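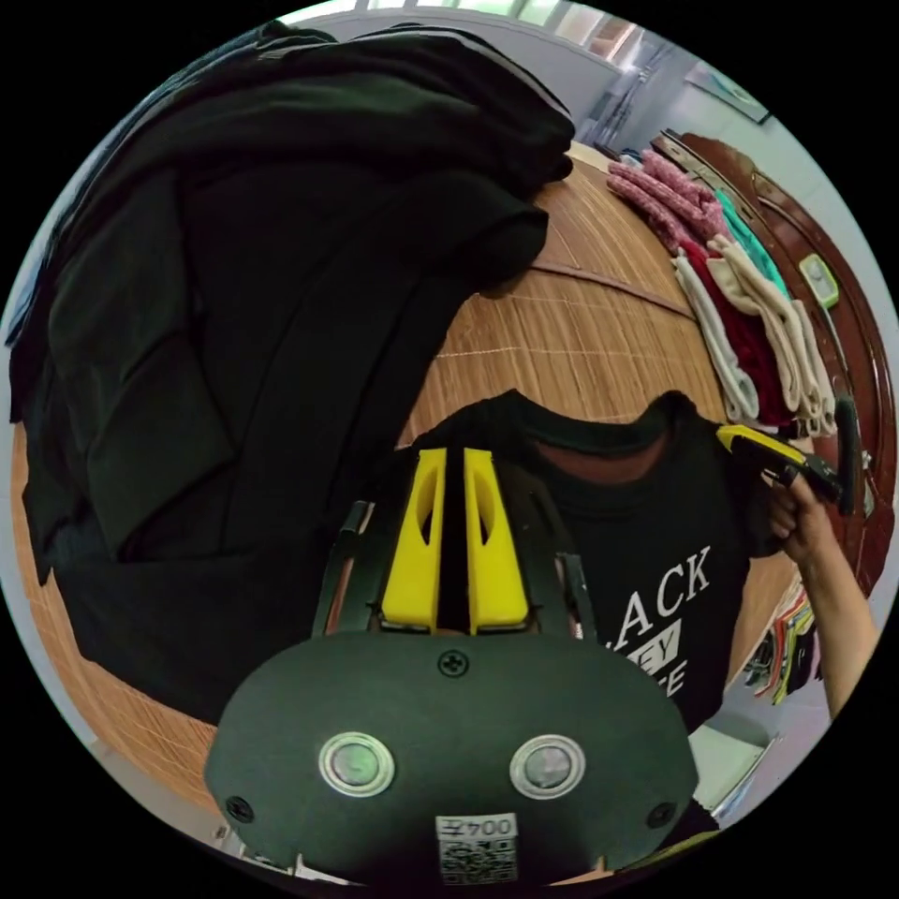 Lockyer Garment Set: finger comparison release

Hand-held gripper recordings of clothes being handled on a table, made to compare two finger sets on the same body. Last changed July 25, 2022. Maintained by Elsie Ruawai. Recording and labels by Shayne Kingi.

What was compared

The body, camera and mounting plate stay the same throughout. Only the fingers change.

Irent fingers: yellow, tapered, with a long oval cutout near the top. Soft enough to bend when pressed flat on the table.

Verus fingers: the same length, solid, with a ribbed pad on the inner face. Stiffer, and slightly wider at the tip.

Each set was used for 121 episodes. An episode starts with the garment on the table and the fingers open, and ends when the operator lets go of it for the last time. Aborted episodes are kept if at least one grasp was made, and carry the flag "aborted".

Contents

episodes/ — one folder per episode, with video, finger opening and pose track
labels/grasps.csv — 1144 labelled grasps, one row each
labels/garments.csv — garment type, main colour, printed or plain
calib/ — lens and finger calibration, one file per session
tools/ — scripts for reading the Zurkix recorder format

The video is stored as recorded, full circle with black corners. We do not supply a flattened version. Cropping to a square loses the outer part of the table, where piles of folded clothes often sit, and the pose tracker did worse on the cropped video in our tests.

Recording

Sessions took place in ordinary rooms with daylight from windows. Lamps were used only when the recorder gave a low-light warning. Exposure is automatic, so a bright window high in the view will darken the table. This matters most for black clothes. Folds in a dark pile can be hard to tell apart, and the grasp labels there were made from the finger opening as well as the video.

Tables were not cleared beforehand. Expect other clothes, small objects and slatted or patterned mats. Mats with fine parallel lines gave the pose tracker some trouble — see Known problems.

Labels

Each grasp has a start, an end, a garment id and one of these results: held, slipped, double, missed. "Double" means that more than one layer was picked up when the operator called for one. The call is taken from the operator's spoken notes, which are not part of this release.

Shayne labelled everything once. Elsie relabelled a random share of each finger set without seeing the first result. Where they differed, the second label was kept in its own column and was not merged.

Results so far

Irent gave fewer missed grasps on thin T-shirts lying flat, mainly at the neckline and hem. It gave more doubles on folded stacks, as the tips slide under several layers at once. Verus was better on knitted socks and towels. For shirts with large printed chests we found no difference worth reporting.

These are results for two operators with practice. They should not be read as a ranking of the fingers on a motor-driven arm, where closing force is set by the controller. An arm trial was begun in March and is not included.

Known problems

1. Finger opening drifts in long sessions. Use the calibration file for the session, not the default.
2. The pose track jumps when most of the view is one dark garment. Roughly six episodes are affected; look for track_ok = 0.
3. On slatted mats the track can shift sideways by one slat width.
4. Text on stickers and shirts is not blurred.

Use

Research and teaching. Please give the release date when citing, as the labels have changed before.

Search files
Search
Clear

Comments

dmk_fold
Does the opening value include the bend in the Irent tips? I get negative numbers when they are pressed together hard.

Elsie Ruawai
No, it is measured at the base. Clip at zero, or use the raw column if you want the bend.

tarn
The reader in tools/ fails on paths with spaces. Quoting the path in the shell script fixes it.

Shayne Kingi
Thanks, fixed on the main branch. The zip still has the old script.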